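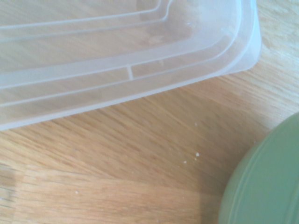
Frosted bin on the table, wood grain showing through the plastic.

How to get pantry moths out of your kitchen

Did this in March, still clear as of November 8, 2020, so writing it down.

Empty the whole pantry first. All of it. Flour, rice, oats, nuts, birdseed, dog biscuits. Look for webbing in the corners of bags and little tan worms. Anything with webbing goes straight out to the curb, not the kitchen trash.

Stuff that looks clean: freezer, a full week. Don't cheat on this one, the eggs are tiny and you wont see them.

Then vacuum. Shelf pin holes, cracks, under the shelf paper (pull it up, toss it). Wipe down with hot soapy water, then vinegar. Let it dry all the way before anything goes back in.

Hang 2 sticky traps, one high one low. They only catch the males so they're more for checking then for curing. Swap when full.

New dry goods go in bins with a tight lid. Wash and dry those first too, lids included. Date everything with masking tape.

Still seeing moths after a month? Check the spice rack. Mine were in the paprika.

Vaughn Nakamura, Wukcombe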